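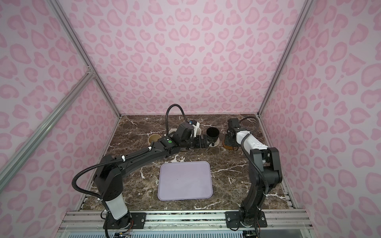 Notebook - cups, saucer, tray
28 October 2019

Picking this up from the July pages, which end on the words "sort out the tray" underlined twice and no further instruction. Thank you, past me.

What we are after is still the same: a table setting for the coffee work that looks like something a person left behind after a break, that can be put back the same way by whoever is in, and that does not use anything from the kitchen upstairs. The last condition was added after the business with Maritza Tello's mug, which is closed and which I will not reopen in writing.

Setting as of this morning
Lavender tray in front, in the middle. Black cup on its light saucer toward the back. Tan paper cup back left, cream cup behind it. Small dish with the amber-brown stuff back right. Brown marble top underneath, pink leopard spots on three sides.

Maritza calls this setting Ruddock. All the settings have names now. The one before it was Drarkico and had a sugar bowl in it, and the less said the better. I asked for numbers and was outvoted by one person.

On the top
I was against the marble when it went in. Dark brown with white veins is a lot of table for a few cups. After living with it I'll concede that it does one thing well, and that is show up crumbs. It does one thing badly, and that is the black cup. Against the dark brown the cup more or less goes on leave. Put the saucer under it and the cup comes back, a dark thing sitting in a pale ring, and you can find it from across the room. So the saucer stays with the black cup. It is not to be borrowed for the cream one, however nice they look together. They do look nice together. Still no.

The veins are useful in a way I hadn't planned. Two of them nearly cross toward the back, and I had been using the crossing as a mark for the saucer without telling anyone, so when Maritza set up she put it a hand's width to the left and we spent a good part of the morning arguing about whose saucer was right. Settled: neither. We made a paper template. It lives in the top drawer, folded once, marked RUDDOCK, with a ring for the saucer, a ring for the dish, a rectangle for the tray and two plain rings for the other cups. Lay it down, mark lightly with chalk, lift it, set the things, wipe the chalk.

Wipe the chalk. I have written it twice here and will write it on the template too.

On the walls
Visitors ask about the pink. The leopard spots were the end of a roll, the roll was cheap, and the other choice was a green stripe that made everyone seasick. I have stopped noticing it, a thing I would not have believed in July. Pink does have a say in what goes on the table, though. The tray is lavender, and I worried it would vanish into the general rosiness. Lying flat on the brown it holds its own. Lean it up against the back wall and it goes a bit soft, so if we ever want the tray upright we need another tray.

I ordered a second color of tray from Hetholm anyway. Their minimum was 20. I am told this is a normal number of trays.

On the paper cup
Paper cups are the weak spot. They get squashed, they get replaced from whatever sleeve is open, and no two sleeves are quite the same tan. We bought a box of 400 from Tosent so that at least the color will be steady until we are all retired. The box is under the bench and is NOT for drinking out of. I have already found one in the trash with a tea bag in it. I know the tea.

Where it stands matters more than I thought. Back left it does a decent job of half hiding the cream cup, and that is what I wanted, a bit of clutter, things standing in each other's way as they do on a real table. Maritza would like more air between them. We tried it her way for an hour. It looked like a shop window. We tried it with the two cups touching and it looked as if someone had been stacking the dishwasher and lost heart. Now there is a gap of 3 fingers (my fingers; Maritza's are narrower, so for her call it four).

On the small dish
I would like a better name for what's in it than "the amber-brown stuff" but the label on the jar went through the wash. It has a good color against the marble, warmer than the top itself, and it is the only thing on that side of the table, so the eye goes there. Leave it. Maritza wanted to add a spoon. I said a spoon brings a second spoon. She said that was not an argument. We left the spoon out for now and she has written "spoon?" on the whiteboard, where it will outlast both of us.

Height
Everything on the table is short. That was deliberate once, and then it became a habit. I put a tall jar in for a few minutes today, back center, and the cups stopped mattering, it was all jar. Took it out. If we do want something tall it should go to one side and be dull.

Resetting
Timed it with the template, both of us, taking turns. My first go was 22 minutes and included a long hunt for the chalk, so it should not count, but Maritza has already entered it in the log. After that we were both down to roughly the time it takes the kettle to boil. Order that worked best: tray first, then the saucer, black cup onto the saucer, cream cup, paper cup, dish last. Doing the tray last means leaning over everything with a sleeve, and sleeves have opinions.

Loose ends
- Second saucer, same pale color. The one we have is the only one, and it is a saucer.
- Paper cups: lid on the box, tape on the lid, a note on the tape.
- Find out what is in the jar before anyone asks.
- Chalk to go in the drawer with the template - same drawer, same side.
- Next setting needs a name. Maritza has three ready. I have suggested "2".
- The tray has a rounded corner at each end and the rectangle on the template has square ones. It bothers me. Redraw it when there is a quiet afternoon.

Left the template on top of the drawer pile. Maritza is setting up first next time and I have promised to stay out of it until the dish is down.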